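About Orkmont Letter Club

Hi, I'm Young-sook Jeon, and I run Orkmont, a handwriting school on the second floor of the old Terard building (put up in 1911, and yes, the stairs creak!). I started with one kitchen table and two very patient neighbors who wanted nicer birthday cards.

We still keep things small. Classes run 60 minutes, you can come in your work clothes, and I'll lend you a pen if yours leaks. Lefties get the window side so their elbows have room. 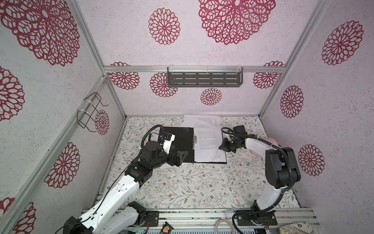
A black clipboard on a floral surface

Most folks start with print, then move on to cursive when their hand stops cramping. I took up cursive again at 40 after years of typing everything, and my grocery lists were a mess for months, so please don't be shy about yours. Our summer letter swap opens in July, and you can sign up at the front desk or just holler up the stairs.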